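Zodton College
Introduction to Ergonomics – Week 4 handout: Work surfaces and reach

1. Where we are

Last week dealt with seated posture. We now move to the surface in front of the worker: how high it is, how deep it is, and what gets put on it. Read the Colport packing-room case before the November lab session. It is short, and the questions at the end of this handout assume you know it.

2. Surface height

The usual starting point is elbow height. Light assembly and writing are done a little above it, heavy work with downward force well below it. A fixed table suits only a narrow band of people, so a workplace with mixed staff needs either adjustable tables or platforms and footrests. Platforms are cheap but create a trip hazard at the edge.
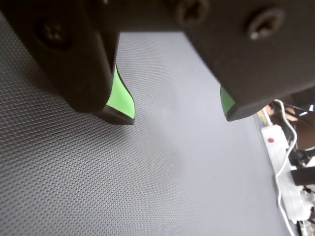 Thickness matters too. A deep apron or drawer under the top takes away thigh room, and people respond by sitting back and leaning forward. In the Colport case, 27 of the benches had a drawer no one opened. Taking the drawers out did more for comfort than the new chairs did.

3. Reach zones

We divide the surface into a normal zone, covered by the forearm with the upper arm hanging close to the body, and a maximum zone, covered by the whole arm without bending the trunk. Things used every minute belong in the first. Things used a few times an hour can go in the second. Anything past that should be moved or stored elsewhere.

A bench 600 mm deep keeps most items inside the maximum zone for most adults. Deeper benches tend to collect clutter at the back.
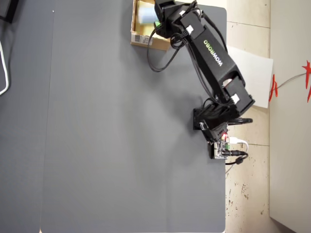 Layout drawings should be made to scale and from directly overhead. Mark the front edge first, then the worker's position, then the two zones. Put in everything that takes up space, including fixtures and wiring. A cable lying in a loop along the left side of a table, for instance, uses surface that a rough sketch would count as free. If two tables stand side by side, draw the seam – small parts catch there, and the tops are not always level.

4. For the lab

Bring a tape measure and squared paper. Each group will draw one bench in the Kunbridge room at a scale of 1:10 and mark both zones. Use the Yoshida worksheet for body measurements. Hand in the drawing with a half-page note on which items you would move and where.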